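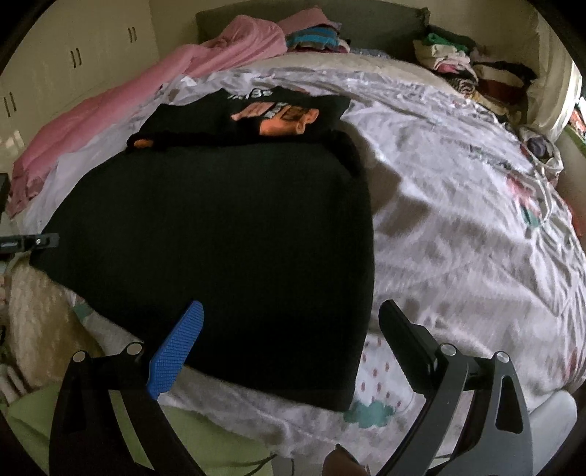

Ezequiel Valdovinos asked in a comment whether the dark items had been pulled out of the set and scored separately before anyone blamed the policy. They had not, so I have rewritten the question with those numbers included.

Handheld gripper demos: how to segment and label cloth folding when the garment is one dark color?

Asked July 18, 2019 in Data collection > Deformable objects

I am gathering folding demonstrations with handheld two-jaw grippers, one per hand, each with its own camera looking out between the jaws. Garments are folded on ordinary beds in ordinary homes, with whatever bedding and other laundry is already there. The goal is a policy that takes the gripper camera views and outputs relative motion of the tool plus jaw width.

Current state:

- 400 demos, all shirts, mixed colors
- 14 bedrooms
- 3 operators
- video and pose logged together, jaw width read from the pads in the video
- episodes cut by hand in Olvera, exported as flat folders

The policy does acceptable work on light and striped shirts. On black shirts it fails in a consistent way. It approaches the hem, closes short of the cloth or on top of it, lifts nothing, and carries on with the fold motion as if it were holding something. If the shirt has a print and the print is facing up, the approach is better. If the print is underneath or folded back out of the way, the approach gets worse again.

After the comment I split the held-out episodes by garment color. Black and navy account for most of the missed grasps. I also found that the operators had a habit of turning dark shirts print side up before starting, which means the plain back is underrepresented on top of everything else.

What I have tried:

1. Brightness and contrast augmentation. Slight improvement on navy, none on black.
2. Raising exposure. The black cloth shows more texture but the sheet clips near windows, and the pose tracking loses features on the sheet.
3. A garment mask as an extra input channel. The mask is good on the outline and useless inside it. Layer boundaries inside a black shirt are not found.
4. Cropping the image to the area between the jaws. Made everything worse, including light shirts.

Questions:

a) Is it better to collect more dark garments, or to fix exposure first and recollect?
b) Should I label sub-steps (approach, grasp, lift, carry, release) or leave the episodes whole?
c) Does the clutter matter? Most beds have other folded laundry and blankets on them. I have been leaving it. One of the operators wants to clear the beds.

Tags: cloth, demonstration, handheld-gripper, exposure, labeling

3 answers

Answer 1 (accepted)

Taking your questions out of order.

(c) Leave the clutter. If the policy is meant to run in homes it has to see piles of clothes that are not the target. What you do need is an unambiguous target. Our rule is that the garment being folded does not overlap any other garment at the start of the episode. Blankets and pillows can be anywhere. If another shirt is touching the target we move it before recording starts. Patterned sheets are fine and they help tracking. The worst surface we had was a plain white fitted sheet pulled tight, where the tracker had very little to hold on to apart from the headboard.

(a) Fix exposure first, but do not raise it globally. Lock it per room. Put the darkest garment in that room on the bed, set exposure so the fold edges on it can be seen by eye in the recorded video, then look at the sheet. If the sheet clips over a large area, close the curtain or change which side of the bed the operator stands on. A window behind the bed is the usual cause. Auto exposure is bad here for a second reason: as the tool moves down onto black cloth the cloth fills the view, the exposure climbs, and the image at the moment of grasp has a different brightness from the approach. Your network then has to learn grasping from the frames where the exposure is still settling.

Side light helps a lot. Overhead light flattens black jersey until folds vanish. A floor lamp at mattress height gives each layer a shadow. We keep one in the kit.

Then collect dark garments, plain side up for at least half. Your mask result is what I would expect. The outline of a dark shirt on a pale sheet is easy. The edge of a black layer lying on a black layer is the hard part, and that is where the second and third folds grasp.

(b) Label grasp and release only. Approach and carry fall out from those two times. Take them from jaw width and then correct by hand, as thick hems and thin hems stop the jaws at different widths.

The behavior where it continues the fold with nothing in the jaws is a separate problem. All of your demos are presumably successes. The policy has never seen an empty closure followed by a retry. Record some. Have the operator miss on purpose, open, back off a short distance, and go in again. We did 20 of these per garment type and kept them as normal episodes with no special flag. Do not trim them out in cleanup. Check whether your Olvera export has been dropping them, because some cleanup scripts discard any episode where the jaws close twice at the same spot.

On cropping: it gets worse because you removed the rest of the bed, which is the only thing telling the policy where it is relative to the garment when the cloth fills the middle of the view. Put the full field back.

Comments on answer 1

Asker: Checked. The cleanup step was discarding double closures. It removed 14 percent of the raw episodes, mostly dark shirts. I have the originals and am re-exporting.

Reply: Retrain on those before you record anything new. Otherwise you will not know which change did it.

Asker: Will do. On pad color, ours are not the same on both jaws. Does this affect reading jaw width?

Reply: Only if your detector uses color. A black pad over a black shirt is hard to segment. Put a small marker on each finger and read width from the markers. Redo the zero after changing pads.

Answer 2

We had the same issue with towels and bought our way out of it. Nirberg sells a clip-on light ring for handheld grippers. It works at short range. Downsides: it makes a bright spot on anything shiny, including zippers and screen-printed logos, and the light travels with the tool, so the shadows move between the approach and the grasp. The policy learned the moving shadows fine. It did not transfer to the arm until we put the same ring on the arm.

If you can't put the light on the arm at run time, don't use it for collection.

I would also label all five sub-steps. More labels can't hurt.

Comments on answer 2

Comment: They can hurt. Three operators will put the line between lift and carry in three different places. We measured agreement on that boundary and dropped the label.

Comment: Does the ring fit the Lenadex grippers?

Answer 2 author: Not the older wide-jaw model. The linkage hits the clip when fully open.

Answer 3

Use a depth camera.

Comments on answer 3

Asker: Considered. The layers are thinner than the noise at this range, and black cloth returned a lot of holes on the one unit I tested. Also adds weight at the wrist.

Comment: Depth is useful for the bed plane and not much else here. The grasp height error can come from a bad bed plane too. A mattress sags when the operator leans on it, and tool height relative to a plane fitted at the start of the session will be off. Worth ruling out.

Asker: Operators do lean on the mattress. I will refit per episode.

Update from the asker

Retrained with the double closures restored and no other change. Missed grasps on black shirts went down by a third. Light shirts unchanged. When it misses now it usually opens and tries again, though it sometimes repeats at exactly the same point.

Second round was collected with locked exposure and a lamp on the left side of the bed, plain side up for half of the dark items. Long sleeves are still bad. The sleeve gets folded under the body and the policy grasps the body edge through it. I will open a separate question for sleeves.

The bed plane was off in some rooms, worst in the one with the soft mattress. Refitting per episode fixed the closures that stopped above the cloth.

Accepted answer 1. The operator who wanted cleared beds has been told to leave the other laundry where it is, as long as nothing overlaps the target.

Related questions

Operator thumb visible between the jaws, mask it or leave it?
Ostura importer drops the first second of video
How long a pause between folds before it should be cut
Tracking loss when the tool passes over a plain duvet
Two-tool sessions: aligning the clocks after the fact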